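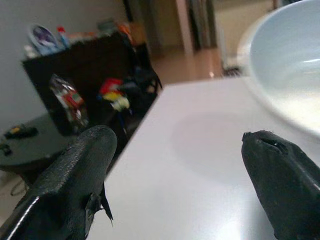 餐具应不应该成套买，这个问题在我家争了很多年。我的看法是：大多数家庭不需要成套的餐具，需要的是几只好用的碗，外加一个坏了以后能补到同款的渠道。

成套购买的理由听上去很充分。单价低，花色统一，来客人时摆出来整齐。我结婚那年也是这么想的，在商场里挑了一套Brinkmann的瓷器，花了2847元，装在一个很重的纸箱里搬回家。箱子里有汤盅、鱼盘、酱油碟，还有带盖的糖罐。糖罐我们从来没有装过糖。鱼盘比家里的蒸锅大，放不进去，蒸鱼还得用别的盘子。

真正每天拿出来的只有饭碗和一只大汤碗。饭碗用得勤，坏得也快。第三年碎到剩2只的时候，我去问能不能单买，店员说这个花色已经停产，可以看看今年的新款，新款也是整套卖。我没有买，回家继续用剩下的，不够的用超市里的白碗凑。从那以后，我家的饭桌就没有统一过。

几年过下来，没有哪顿饭因为碗不一样而不好吃。客人也不在意。在意的主要是我母亲，她觉得逢年过节碗要成对，这是礼数。我理解她的想法，所以过年还是会把那套里剩下的盘子找出来，平时就收在柜子最上层。

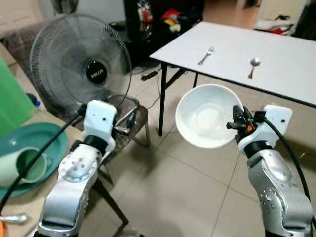 *图片来源：作者提供*

有人会说，不成套的东西摆在一起显得凑合。这个说法有一部分道理，颜色和形状差得太远，看着确实乱，也不好摞。不过解决的办法很简单，买白色的，买口径接近的。白瓷碗到处都有，隔几年再买，色差也不明显。碗能不能摞稳，比花色是不是一样重要得多，柜子小的人家尤其如此。

我认识的人里，对碗最有研究的是Akinyi Ndung'u。她在Plodcombe开过一间小饭馆，只有9张桌子，后来转手了，现在做餐饮采购。她挑碗先看底，再看口沿。底足要磨平，不然刮桌子；口沿太薄的容易磕，太厚的喝汤不舒服。她的饭馆从开张到转手一直用同一种白碗，是Kiltano的基本款，坏一只补一只。她说餐馆没有谁按套买碗，因为餐馆知道碗一定会坏。

家里的碗也一定会坏，只是我们买的时候不愿意往这方面想。商家按套定价，正好顺着这种心理：一次买齐，以后就不用操心了。等到真缺了两只，剩下的又显得不完整，于是很多人把整套换掉。我楼下的旧物回收点，每到六月搬家的时候就有成箱的盘碟，其中不少连标签都没有撕。
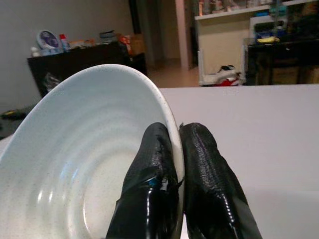 带旋纹的大白碗，釉面上有细小的深色斑点。

手工感强的餐具这几年卖得很贵，也值得单说几句。釉面带斑点、内壁留一圈圈纹路的碗，我是喜欢的，拿在手里比光滑的碗有意思。但纹路深的碗洗起来要多费点功夫，盛过油汤以后尤其明显。我的建议是买一只大的，用来装沙拉或者水果，不必把全家的饭碗都换成这一种。Grimance有一款汤碗卖500元，我在店里拿起来看了很久，最后还是放下了。碗本身没有什么问题，只是太贵，洗的时候会提心吊胆，用着不自在。日用的东西，价钱最好在打碎了也不至于生气的范围里。

还有送礼的问题。成套餐具是常见的结婚礼物和乔迁礼物，盒子大，拿得出手。我收过，也送过，现在不送了。收的人家里多半已经有碗，柜子也不一定有地方，扔掉又对不起送的人。如果一定要送，可以送一只好的大碗，或者一把结实的汤勺，占不了多少位置，对方用不用都没有负担。 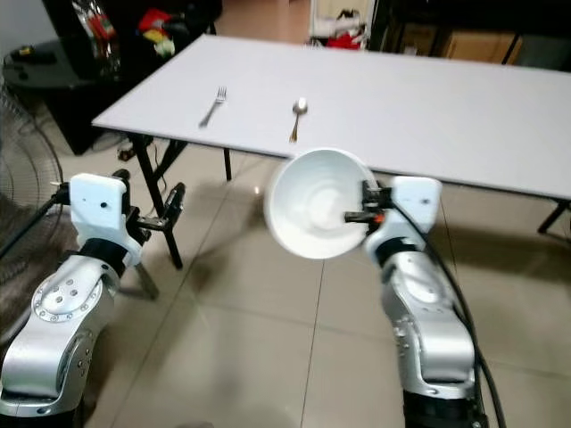

当然，有些家庭适合买整套。经常在家请客的，家里人口多的，或者就是喜欢看一桌子同样花色的，买整套没有错。我反对的是把它当成成家的必备品，好像没有一套完整的餐具，日子就没有正式开始。我和妻子当年就是抱着这个想法去的商场，付钱的时候连家里几口锅都没有数过。

如果现在让我重新买，我会先买四只饭碗、两只面碗、一只大汤碗和几个平盘，都要白的，都要能单独补货。买之前量一下蒸锅的内径和柜子的层高。用上半年，缺什么再添什么。酱油碟可以晚一点买，糖罐不用买。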